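# 一件灰色长袖的折法

折叠针织衫的难处在袖子。梭织衬衫有门襟、领座和过肩,折线有据可循;针织面料没有这些骨架,提起一处,其余部分随重力下垂,放回台面时形状已经改变。

Drurkinstead 洗护工作室的 Halina Pawlak 把折叠前的准备称为“铺平”,并单独计入工时。她的标准是:大身横向褶皱可以保留浅痕,深褶必须抹开;两袖与大身之间要看得出界线。袖子压在身下时,先处理袖子,再动大身。新员工练习 6 天,每天 30 件,只铺不折。

台面以浅色、平整为宜。麻灰色针织布的纹理本身带深浅杂点,在花色台面上很难辨认布边。
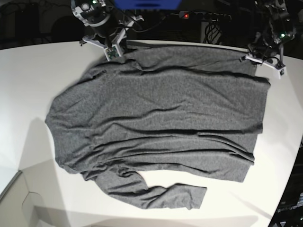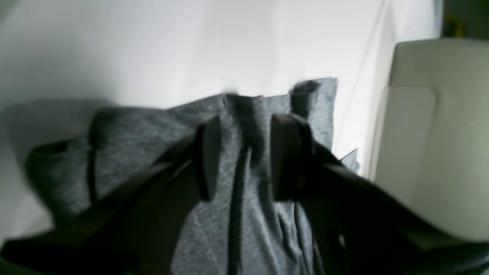
灰色麻灰针织面料。上图:衣身横铺于白色台面,领口在左,下摆在右。下图:面料被夹起后形成的竖向褶。

夹提的位置决定褶的走向。单点提起,布料向该点收拢,形成一道竖褶;两点提起并保持张力,中间才会展平。Pawlak 的做法是取肩缝与下摆同侧两点,间距拉足后缓慢放下,再从领口向下摆抹一遍。

折法本身只有三步。袖子沿肩线折向背面,袖口顺着侧缝放;两侧向中线收,宽度对齐 20 厘米的折衣板;最后自下摆向上对折两次。成品厚薄不匀,多半是袖口叠在了同一处,将其中一只上移即可。

Pawlak 不主张悬挂针织长袖。衣架会在肩部顶出凸痕,较重的面料还会拉长。叠好的衣物平放入抽屉,领口朝同一方向,深色与浅色分开。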